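Notebook, Monday, September

Mail filter retest on the Privon gateway. Picking up from last week, when the new rule set was letting through zipped scripts if the archive had a password in the message body.

Sample set is 1,444 messages, same as before, pulled from the Zilstead quarantine. Loaded them in batches of 90. First batch stalled at the sandbox step and I had to restart the scan service. Log shows the queue ran out of temp space - old unpacked archives not being deleted. Cleared the folder by hand and set the cleanup job to run every 10 minutes. No stalls after that.

Results so far: password zips are now held. Three messages still got past, all with a disk image inside a second archive. Cernar flags the inner file if I scan it alone, so the signature is fine and the problem is unpacking depth. Depth was set to 2 in the config. Changed to 3, not rerun yet.
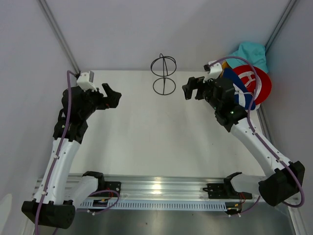
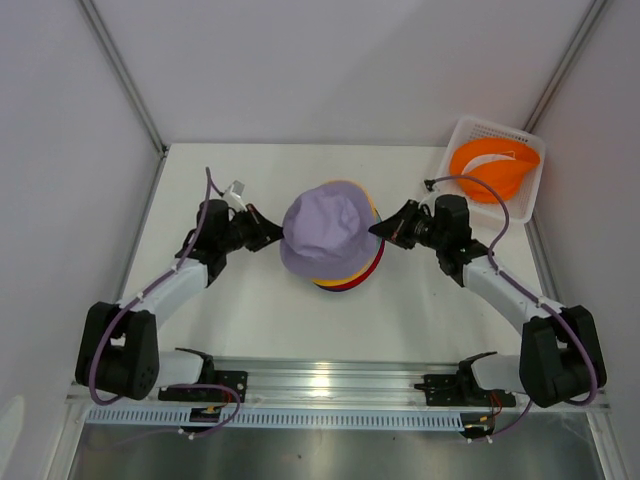

Work cell, two arms. Hats on the table in the second one.

False positives: nearly all are invoices with macros from the Hubáček account. Don't whitelist the whole domain, we did that in spring and had to undo it. Will try allowing by sender plus file hash.

To do:
Rerun the full set at depth 3 and write down scan time per batch
Check if the cleanup job deletes files still being scanned
Ask Privon support for the default depth in the next release
Copy the config to the shared drive before changing anything else - the last good copy is on my laptop only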